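Drovora outdoor carrier: the May stoppages
Frequently asked questions

Page kept by Gayan Hettiarachchi, operations, Miststead site

What happened?
A Drovora carrier on the Fatoswood run stopped on open ground and refused to restart. The same thing happened again over the next fortnight, on different units. Each time the carrier reported "obstacle ahead, all sectors" although the route was clear. In one case it did not stop straight away. It drifted 40 centimetres off its planned line first, and that is the part we have treated as a safety matter.

Was anyone hurt?
No. The carrier that drifted was inside the marked route and its bumper switch was working. The switch is separate from the camera and does not depend on it.

What was the fault?
The front camera was sending soft, blurred pictures and the software did not recognise them as bad. Outdoors, the carrier uses the camera to pick out the skyline and match it against a stored map. With the edges gone, it could not tell where it was, and pale patches at the sides were sometimes read as objects close to the wheels.

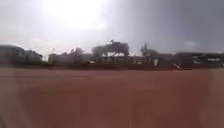
The focus ring on the lens is held by a small grub screw. On the affected units the screw had worked loose through vibration and the ring had turned. Weerasinghe, who service the cameras for us, found the same thing on every unit that had stopped.

Why didn't the carrier warn us sooner?
The health check looked at whether pictures were arriving and whether they were too dark or too bright. It did not look at sharpness. A blurred picture passed the check, so the status light stayed green until the route matching failed completely.

Which units are affected?
Any carrier with the older front camera bracket. The bracket number is stamped on the underside and begins with 178. Units with a later bracket have a locking collar and do not need the repair, but they still need the software update.

What does error 2514 mean?
It is the new sharpness warning. The carrier slows to walking pace, pulls up and waits. Do not clear it from the handset and carry on. Look at the live picture first. If distant buildings and trees have no clear edges, take the unit out of service.

Could it just be a dirty lens?
Yes, and you should rule that out first. Wipe the cover with the cloth in the side pocket and look at the picture again. Low sun and haze can also make it look washed out, so compare it with another carrier facing the same way if you have one.

Can I refocus it myself?
No. The ring has to be set against a test card and the screw fixed with thread lock. Units refocused by hand on site were out again within 24 hours.

How do I move a carrier that has stopped?
Press the red stop button, wait for the brake lamp to go out, then use the tow handle. Keep people away from the front until the stop button is in. Don't push on the camera mast.

When will the repairs be finished?
The Miststead units are done. Fatoswood units are being repaired as they come in for their normal service, and any that have shown the fault go to the front of the queue.

Who do I report a new case to?
Fill in the fault form on the handset and leave the carrier switched on if it is safe to do so, as the camera log is lost at power off. The form goes to Gayan's desk and to Weerasinghe.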